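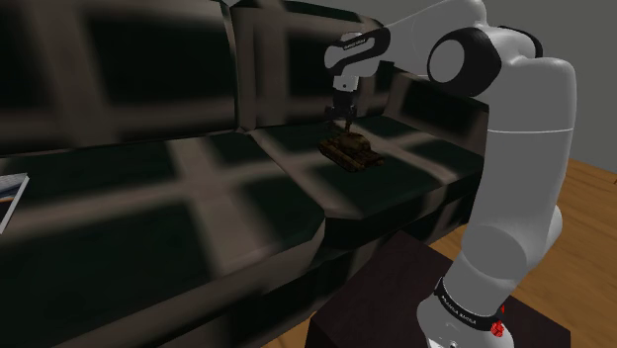 Why does the Grarnow dehumidifier shut off after a few minutes when the tank is empty?
The float in the tank is usually stuck in the raised position, so the unit reads the tank as full and stops.

Print this page
E-mail this page

Ticket 810
Product: Grarnow basement dehumidifier
Opened: June 18, 2021
Status: Open, waiting on part

Customer reports the unit runs for 6 minutes, beeps, and shows the full tank light. Tank was emptied and put back twice. Same result. Unit is on a Keogh power strip with a freezer.

Step 1. Moved the plug to a wall outlet. No change.

Step 2. Took the tank out and checked the float. It moved, but slowly, and there was scale on the hinge. Soaked it in white vinegar overnight and rinsed it. Run time went up to more than 310 minutes, then the full tank light came back with very little water in the tank.
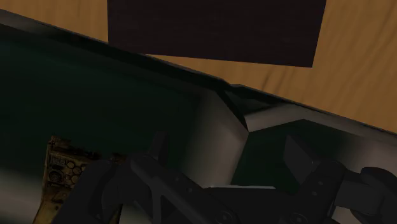

Step 3. Cleaned the filter and checked the coil for ice. None found. Set the humidity to the lowest setting and the fan to high. Light came on again the next morning.

Step 4. Held the tank switch in by hand with the tank out. The light flickered when the switch was pressed from the left side. Switch looks worn. The Skarnthorpe manual lists the same switch for the 700 series, so either part will fit.

Switch ordered. Customer was told to leave the unit unplugged and not to tape the switch down, as the tank can overflow. Hose drain won't get around this fault. Will update when the part arrives.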